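Hilo cortito, que llevo tres semanas con el portátil nuevo y varios me habéis preguntado por DM.

Es el Saltik 15, el de Gisetti. Lo pedí en agosto en Mostport porque en la tienda de mi barrio solo tenían el modelo del año pasado y encima más caro. Me salió por 1115 euros con el envío.

Lo primero: la pantalla. Viene configurada a 60 Hz de fábrica!! Estuve dos días jugando así y pensando que qué timo. Hay que entrar en los ajustes y subirla a mano. Luego ya es otra cosa – va finísima. 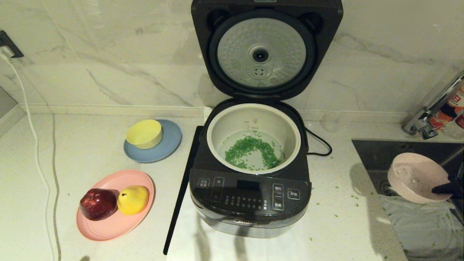 Los ventiladores, mal. En modo turbo no puedes tener a nadie durmiendo en la habitación de al lado (perdón, vecinos). En modo silencioso baja mucho y para juegos indie me sobra.

Temperaturas: el procesador me ha llegado a 90 grados jugando al McIntyre con todo en ultra. Bajé las sombras a medio y se quedó mucho más tranquilo. No noto la diferencia en imagen, igual vosotros sí.

El teclado me encanta, con recorrido y sin ese ruidito de plástico. El touchpad ni lo he tocado, voy siempre con ratón.

Batería: para jugar ni lo intentéis sin enchufe. Para clase y cuatro pestañas me aguanta la mañana.

Ah, y si os sale el error 1001 al actualizar la app de Gisetti, desinstalad y bajadla otra vez de la web. Yo perdí una tarde entera con eso – de nada.

Mañana pruebo a meterle más RAM y os cuento por aquí.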